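4.2 Garment handling with the Trutura kit

The Trutura is sold by Nistport as a pair of hand-held grippers with a data service attached. The brochure promises "household-ready demonstrations" and shows a towel, which is about as cooperative as laundry gets. We chose a printed garment instead and asked our operators to spread and fold it on whatever furniture the home provided. 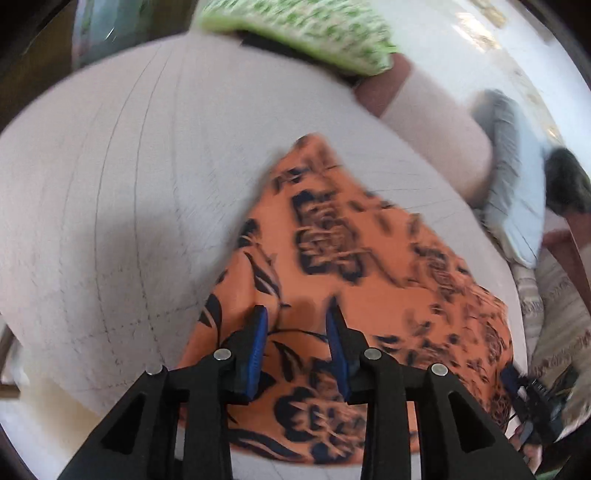 Setup took 7 minutes per session, mostly spent looking for the pairing instructions. Pinching thin cloth was easier than we expected. Letting go of it neatly was another matter, and Marchand's notes on the release stroke have been toned down for publication. Of 300 recorded attempts, the service rejected nearly a third with the single remark "low quality," leaving us to guess whether it meant the motion, the lighting or our taste in prints.

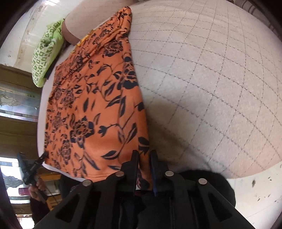 Two-handed work is where the price begins to make sense. With one gripper at each end, an operator can pull a hem straight without chasing it over the padding, and both Fesitz and Leclerc, the rival kits in our comparison, were clumsier at this. The Trutura's weak point remains its trigger spring, which Lise Carrier rated 3 out of 5 for comfort in the morning and declined to rate after lunch. Nistport sent us a softer spring in August, along with an invoice.

Figure 5. Garment handling with hand-held grippers during the home sessions.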